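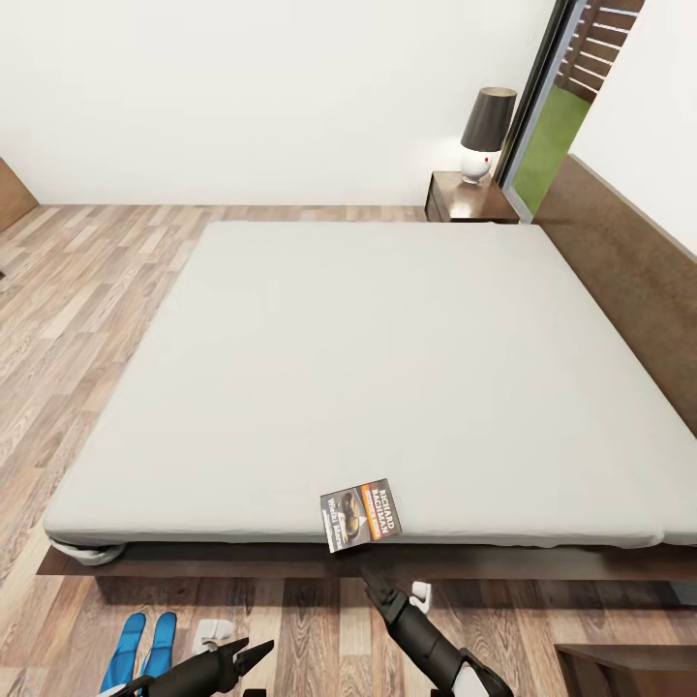

Simulated bedroom, paperback at the mattress edge, right gripper close to it.

Comparing grippers at home: tips for small household objects

Before you buy fingers for a two-arm home robot, try them in simulation first. I compared the Walto and the Gridby finger models this way in September, and it saved me one wrong order.

Start with a book near the edge of a bed. A corner that hangs over a little is easier to take than a book lying flat in the middle. Bring the lower finger under the corner slowly and close only when both fingers are level with the cover.

Do 36 trials for each finger set – fewer than this and the luck decides. Change only one thing between the sets. My friend Barrett Delacroix changed the controller and the fingers together, and afterwards he could not say which one helped. 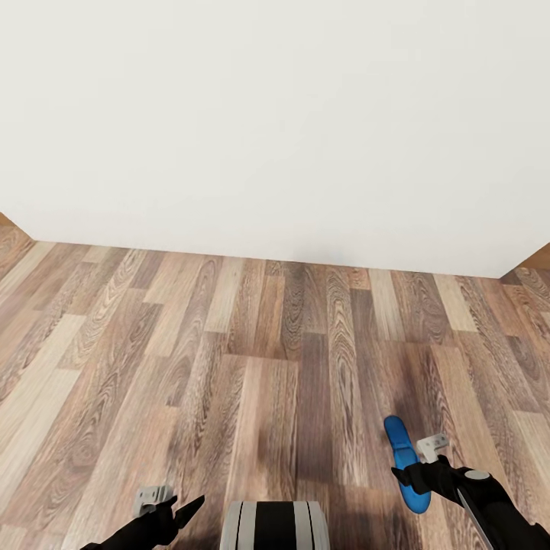
For smooth, rounded objects, use a slower closing speed and hold for seven seconds before you turn the wrist. Test one arm at a time and keep the other one low, so it does not come into the way. Choose also an open piece of floor for this test, because a dropped object is then easy to find.

Write down the failures too. In my table the Gridby fingers were better with books, and the Walto ones with round handles.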